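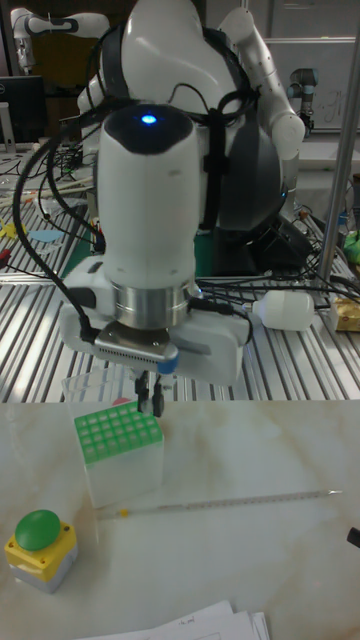 *Figure 4-1. Gripper above the rack, fingers pointing down. Pipette on the tabletop to the right of the rack.*

## 4. Rack and Pipette Handling

This section covers the set-up of the Kereseck handling package on a single arm. It assumes that the arm is bolted down, that the Hellent controller has been powered and licensed (Section 2), and that the gripper has passed the self-test in Section 3.4. Package version 2 or later is required. Earlier versions do not store the rack corner points and cannot run the routine in 4.4.

### 4.1 Before you start

You will need:

- one rack with a flat, square-hole grid
- one pipette or a rod of similar diameter and length
- the Geleck finger set, short pattern
- a 2.5 mm hex key
- the site record sheet (Appendix C)

**CAUTION:** Keep hands out of the work area whenever the arm is enabled. Low speed mode limits travel speed. It does not limit grip force.

**CAUTION:** Glass pipettes can break under side load. Run the full routine with a plastic or metal rod before using glass.

Place the stop button where the operator can reach it without leaning over the tabletop. A front corner is recommended. Papers may stay at the front edge, provided they lie outside the zone drawn in the Macapagal planner.

### 4.2 Securing the cables

1. Move the arm to the Park position and disable it.
2. Run the gripper cable along the outside of the arm. Strap it on each side of every joint it crosses.
3. Leave a free loop near the wrist. The loop must be long enough for the wrist to turn to both limits without pulling on the connector.
4. Enable the arm in low speed mode and jog the wrist to each limit in turn.
5. Check that the loop does not touch the tabletop or the rack at the lowest working height. If it does, shorten it by moving the strap above the wrist.

**Note:** Do not use rigid cable ties in place of straps. They mark the shell and can cut the cable jacket.

### 4.3 Teaching the rack position

1. Set the rack on the tabletop with its long side parallel to the front edge. The exact position is not critical, but the rack must not rock.
2. On the controller, open **Handling > Racks > New**.
3. Close the fingers fully and jog the gripper to a point above the first corner hole.
4. Lower the gripper in fine steps until the fingertips are level with the top of the grid. Press **Store**.
5. Raise the gripper to at least 60 mm above the rack before moving sideways.
6. Repeat steps 4 and 5 for the two remaining corners the screen asks for.
7. Select **Check**. The arm visits all three corners at clearance height and stops.

If the controller shows error 331, the stored corners do not form a right angle. This usually means that the rack was nudged during teaching. Delete the entry and begin again from step 1. Editing a single corner will clear the message but leaves the grid skewed.

A rack inside a clear box can be taught the same way, with the box walls entered as a keep-out volume. Measure the walls by hand. The planner does not detect clear plastic - it will plan straight through a wall that has not been entered.

### 4.4 Pick and hold test

1. Lay the rod on the tabletop, clear of the rack on all sides.
2. Open **Handling > Pick > Manual** and set grip force to Low.
3. Jog the gripper until the rod lies between the fingers. For this test, grip near one end.
4. Close the fingers. Wait for the **Held** message.
5. Raise the gripper by hand jog and pause.

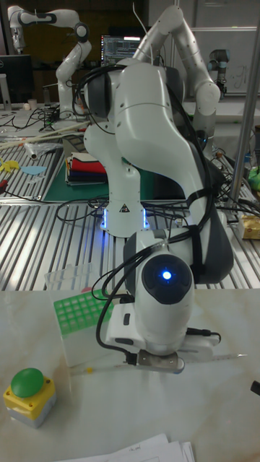 6. Check that the rod stays level while the arm is paused. A slow droop at the free end means the grip force is too low or the finger pads are worn. Increase the force by one step and repeat from step 3.
7. Turn the wrist a quarter turn and back. The rod must not slip along the fingers.
8. Lower the rod to the tabletop and open the fingers.

Some drift in the first few cycles is normal with new pads. Record the final force setting on the site record sheet.

**Note:** Gripping at one end is the worst case for holding. For routine work, set the grip point nearer the middle of the rod under **Pick > Offset**.

### 4.5 Other arms on the same bench

The package controls one arm per controller. Where other arms share the bench or stand nearby, park them outside the reach of the working arm and enter their parked outlines in the planner. The planner has no knowledge of arms run from a separate controller.

If a neighboring arm is moved, repeat the **Check** step in 4.3 at low speed before returning to normal operation. The stored rack points remain valid unless the working arm or the rack has been moved as well.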